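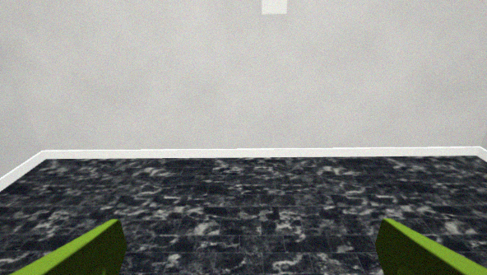
A pale gray wall above a dark marbled floor, in a rendered view.

The analytics team at Ollwood, a mail-order supplier of workshop parts, spent most of last winter cleaning up its customer records. The lead analyst agreed to talk about the work on condition that we leave names out. We spoke on a Monday, shortly after the team's morning meeting.

The trouble began with a merger. When Ollwood took over Wirnden, a smaller rival, it got a second customer table with its own ID scheme. Many buyers had accounts with both companies, often under different spellings.

"The sales people wanted one number for active customers," the analyst said. "We gave them 2 numbers and a long email. They didn't read the email."

The first try at matching used exact names and zip codes. It missed anyone who had moved and anyone who had typed "St." in one place and "Street" in the other. The team then bought a license for a matching tool called Sinis, which scores each pair of records and lets the user set a cutoff.

"Setting the cutoff was the whole job," the analyst said. "Too low and you merge a father and son. Too high and you're back where you started."

To choose it, the team pulled 1,000 pairs and labeled them by hand. Each pair was read by two people, and when they disagreed a third made the call. The labeling took 6 weeks, done in the afternoons between other work.

"I'd do it in a spreadsheet again. We looked at a labeling app and spent days on permissions."

A separate problem was the order history. Wirnden had stored returns as new orders with a negative amount, so a customer who sent back a drill looked like a customer with two orders. Fixing that changed the repeat purchase rate enough that last year's slides had to be redone. The analyst said management was unhappy for a while and then stopped bringing it up.

The merged table now runs every night on a server the team calls McGrath. The job starts at 8 in the evening and writes a log of every new match, with its score. Someone reads the low-scoring ones the next day.

Asked what kind of person the team would hire next, the analyst took some time to answer.

"Somebody who likes SQL. We get a lot of applications that talk about neural networks, and I have nothing against them, but I need someone who'll open a table and ask why a column is half empty."

The job posting goes up in February.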